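Wrist cam washes out on shiny stuff, Castano cell

ulholm_tinkerer
5/9/24
So I've got our Castano cell back up after swapping the yellow fingers, and the camera still gives me a white stripe on anything glossy. Exposure is at 64 now, it was at 100 back in April. Grabbed this with the fingers closed over the card holder:

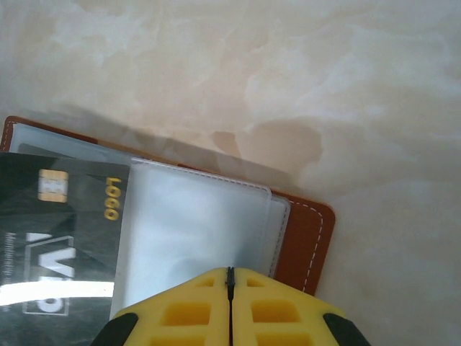 Re: Wrist camera and lighting

sustbyfan
Glare runs right across the black card, yep. I'd leave exposure alone and move your light! Ours sits 12 inches further back than the Obura guide wants and the stripes went away.

post2454
Disagree, sorry. Moving the light just moves the stripe onto the plastic sleeves (you've got a sheen up on the left one already). Tape a diffuser over the lamp first.

ulholm_tinkerer
Lamp's bolted to the frame so diffuser it is, I guess. Do I need to redo the finger zero too?

post2454
After a finger swap? Always. Do that before you touch the light.

sustbyfan
OK, agreed on the zero. Still say move the lamp though :)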